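Drollance: bedtime and nap logs from families with babies and toddlers

README, July release

What is in here

Drollance is a set of sleep diaries kept by parents of children between four months and three years old. There are 1830 diary nights from 55 families. Each row is one night, with the daytime naps that came before it. Parents filled the diary in on their phones or on a paper sheet, and the paper ones were typed up later by Skye MacAulay.

Files

nights.csv: one row per night
naps.csv: one row per nap, joined to nights.csv by night_id
families.csv: one row per child, with age in months at the start
notes.txt: free comments from parents, names removed

Main columns in nights.csv

night_id: number of the night
child_id: matches families.csv
lights_out: time the parent left the room or stopped settling
asleep: parent's best guess at the time the child fell asleep
wakes: number of times the parent got up, 0 if none
fed: yes, no or blank
up_for_day: time the child got up in the morning
where: own cot, parent's bed, pram, other

Times are in the 24-hour clock and are local. A blank means the parent did not write anything. Please don't read a blank in "fed" as a no, as several families only filled it in when they had done a feed.

How the diaries were kept

Families were asked to keep going for at least 20 nights. Most went on longer, and a few stopped early because of illness or a holiday. Where a child has fewer nights than that, short_run is set to 1 in families.csv. Times were rounded to the nearest 15 minutes on the paper sheet but not on the phone form, so the two kinds look different if you plot them. The column "source" tells you which is which.

Twins have separate child_id values and share a family_id. In two families the grandparents did some of the nights, and those rows are marked in "who".

Known problems

Wakes are undercounted. A parent who sleeps through a short grumble can't write it down.
The clock change was left as the parents wrote it.
"where" gives the place the night started, even if the child moved later.
Nap lengths for children at nursery come from the nursery sheet and are often on the hour.

Storage

The master copy and the scanned sheets are kept on a server called Yan. Questions about access go to Nkrumah Amegashie.
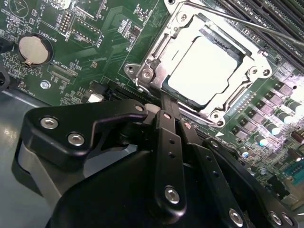 Server motherboard with the processor in its socket.

Use

You may use the files for research and teaching. Please don't try to work out who the families are, and don't use the diaries to give advice about a particular child. If you publish a chart, name the release month, as rows have been corrected between releases.

Changes in this release

Removed duplicate rows where a parent sent the same night twice
Corrected lights_out where 7:30 had been typed for 19:30
Added "who"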